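4. Bedroom pick task

The Skandeck task pack installs the bedroom scene together with the arm model and three camera presets. Complete Section 3 (license key and render settings) before loading the scene. The pack needs 2,867 MB of free disk space.

4.1 Loading the scene

1. Start Skandeck and open the Scenes panel.
2. Select Bedroom, then Pick from Bed.
3. Set the random seed. The default is 386.
4. Click Load and wait for the status light to turn green.
5. Select the Room camera and check that the arm base stands beside the bed.
6. Jog the arm over the bed cover with the fingers pointing straight down.

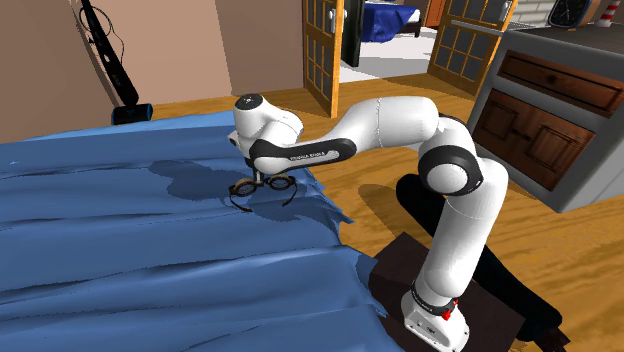 Figure 4-1. Room camera, arm reaching over the bed.

CAUTION: Do not drag the arm base after loading. The reach limits are calculated at load time and are not updated when the base is moved by hand. To change the base position, edit the scene file and reload.

NOTE: The bed cover is a fixed mesh. Its folds do not shift under load, but they do count as contact surfaces.

4.2 Checking the wrist camera

1. Select the Wrist camera.
2. Open the gripper to its full width.
3. Lower the arm in single steps until both fingertips and the target item are in view.
4. Check for clear space on each side of the item before closing. If one fingertip overlaps it, move back one step and correct the lateral offset.
5. Save the pose to slot A.

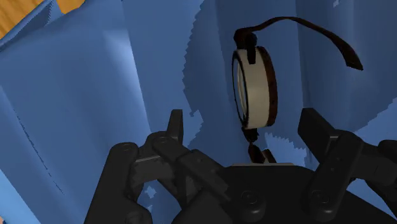
Skergate Technical Documentation
Revised 23 January 2025

The wrist image is mounted with the fingers reaching up from the bottom edge. Jog directions in the control panel follow the image, so "up" moves the tool away from the palm. Users who prefer tool-frame directions can change this under Settings, Jog, Frame.

Folds in the cover cast hard shadows at the default light setting. If the Ambrosio detector marks a shadow edge as part of the item, raise the ambient light to 68 and run detection again. Values over 79 wash out the texture and are not recommended.

4.3 Side camera and reset

1. Select the Side camera.
2. Retract the arm to the Home pose.
3. Click Mark Rest Pose.

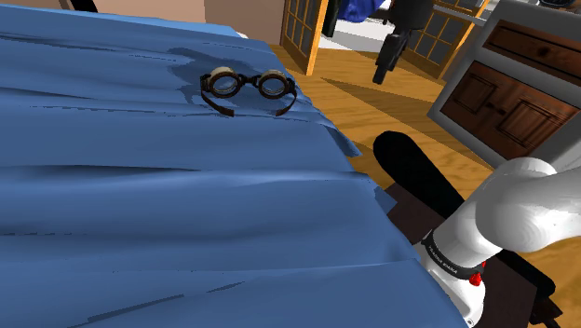 Mark Rest Pose stores the position and rotation of the target item, and every later reset returns to it. The command is refused while the fingers are in contact with anything. Use the Side camera to confirm the view of the item before marking: the gripper should be out of the image, with only the lower part of the arm showing at the lower right and the item unobstructed on the blue cover. The cabinet at the upper right has no joints in this scene, and its doors cannot be opened.

Recorded runs are written to the Trekau folder in the project directory. To change the export format, see Section 5.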